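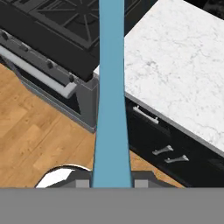
I'm teaching a simulated arm to turn on the hob by driving it myself with a gamepad, and my demos are rubbish. I've recorded 14 so far and I'd be embarrassed to train on half of them. The wrist view is the worst bit. The finger goes right up the middle with the cooker on one side and the marble worktop on the other, so as I come in towards the four knobs I lose track of how far off I am and start wiggling. Does the policy learn the wiggles too? And should I bin the bad runs or keep them for variety?
Ionuț Bogdan

Yes, it learns the wiggles! Mine used to stop and dither in front of every drawer exactly like I do. What helped me was driving from a fixed side view for the big move, then looking at the wrist view only for the last bit – and turning the stick speed right down there. Bin any run where you stopped to think. I ended up with up to 500 demos for one drawer task, but it was doing something sensible at 225, so don't panic about the number yet. Oh, and start the arm from a slightly different spot each time, I forgot that and had to redo loads in August.
Relu Buzatu

just get a proper 3d mouse mate, gamepads are horrible for this
Darius Preda

Relu's right about pauses, though I'd keep a few runs where you miss the knob and then recover cleanly. Trim the dead time off the start as well.
Marin Nikolaidis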